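Why Is a Table Flat?

You probably have a table at home. You have probably never thanked it. That's fine, tables are used to it. But flat things are harder to come by than you'd think, and people spent a very long time getting good at them.

Look outside for something flat. Hills are lumpy. Tree trunks are round. Rocks are whatever rocks feel like being. Even a calm lake curves a tiny bit, since it has to follow the shape of the Earth.

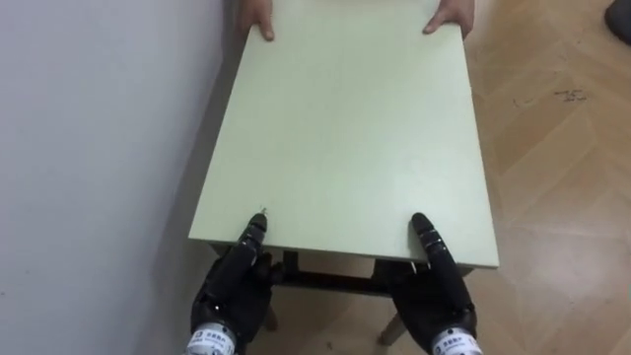 So if you want flat, you mostly have to make it. Long ago a carpenter would take a rough plank and push a sharp tool called a plane along it, shaving off the bumps in thin curls. Then came more planing. Then sanding. Then somebody put a wet cup on it.

How do you know when it's flat?

Your eyes are easy to fool, so try a ruler. Stand it on its edge on the table and shine a flashlight behind it. If light sneaks under the ruler, you've found a dip. A factory in the town of Gresport checked 583 tabletops like this one spring and sent 76 of them back. They had looked perfect. They were very convincing.
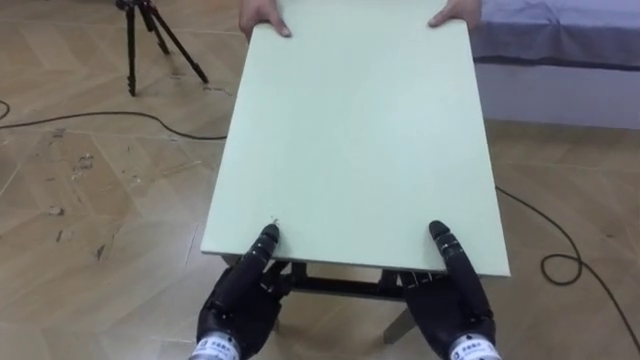
Flat or level?

These two get mixed up a lot, even by grown-ups. Flat means no bumps. Level means no tilt. A playground slide can be perfectly flat, but put a bowl of soup on it and you'll learn about level.

To check for level, use a marble. Set it down gently and let go. If it rolls off and goes under the fridge, your table is tilted and you need a new marble.

Why do tables wobble?

Three legs never wobble, even on a bumpy floor. Four legs often do, because the fourth one may not reach. The museum in Clandura has an old café table with 74 folded paper napkins that were once stuffed under its short leg. You can try turning a wobbly table a little at a time until all four feet touch. Ask first if there's spaghetti on it.

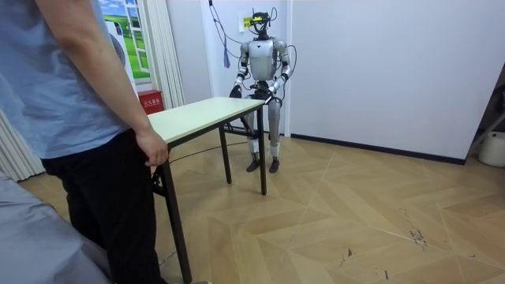 Try it yourself

Find three flat things in your house and test them with the ruler and flashlight. Your little brother does not count, even when he's lying down.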